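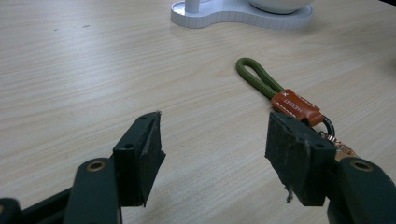 Learn > Machines > Robot Hands

How Do You Test a Robot's Fingers?

By Asanka Weerakoon
Fri 12 August

Think about the last time you picked up a set of keys. You probably didn't think about it at all! Your fingers curled in, felt something hard or soft or bendy, squeezed just enough, and up it came. A robot has to learn every bit of that, and before it can learn, somebody has to choose which fingers it's going to have.

That's my job here in Oltville, and I get to play with a lot of grippers. A gripper is a robot's hand. Many of them have only two fingers, which open wide and then close toward each other, a bit like the tongs you use for spaghetti. Ours are held by a person while we're testing, so we can feel for ourselves when something is going wrong (and plenty goes wrong).

This month we're comparing 3 kinds of finger pad. The pad is the part that does the touching. The black rubbery pads grab well, but after a while they get scuffed and ragged, just like the soles of your sneakers. The Lambrechts pads are foam, nice and squishy. The Lisano pads are hard with tiny bumps.

A keychain makes a wonderful test, because it's really several things joined together. A braided cord loop is soft and bends out of the way. A leather tag is flat, so the fingers have to get down very low beside it. A metal ring is slippery, and a little chain wriggles off wherever it likes. Where would you grab it? I like the cord, but my friends at Sikari always go for the tag, and we have argued about it through two whole lunches!

Every pad gets 400 tries. Last time, back in April, our best pad dropped the keys 94 times, so there's lots of room to do better.

You can try this at home with kitchen tongs. Pick 5 small things, lift each one, then wrap a rubber band around each tip of the tongs and have another go. Which things got easier to hold?

More to read
Why Robots Need Elbows
What Makes Rubber Grippy?
How a Robot Knows When to Stop Squeezing
Build a Cardboard Hand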